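¿Por qué una pinza tiene que saber soltar?
Sala infantil del Museo Flandero. Ficha 77

Hacer la cama parece sencillo, pero para una máquina es una tarea difícil. Las telas cambian de forma cada vez que se tocan.

En julio, el equipo del laboratorio Moura registró una avería. Una pinza agarró el borde de una manta y no volvió a abrirse. El motor siguió tirando y la tela se rasgó. No hubo heridos.

El ingeniero Jailson Nogueira revisó el sistema y encontró la causa: el sensor que mide la fuerza había dejado de enviar datos. Sin esa información, el programa entendía que la pinza aún no apretaba lo suficiente. El fallo apareció en el intento 395 de una serie de 1,000.

Desde entonces se aplica una norma de seguridad: si el sensor calla, el motor se detiene y los dedos se abren.

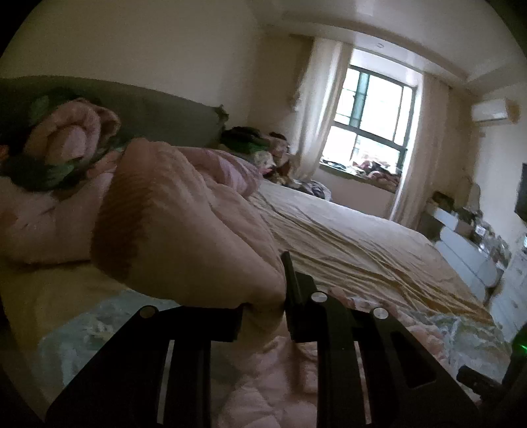 Los dos dedos de una pinza, apoyados en un edredón rosa.

Recuerda: no acerques las manos a una pinza en movimiento. Si una máquina se atasca, avisa a una persona adulta y espera a que la desconecte.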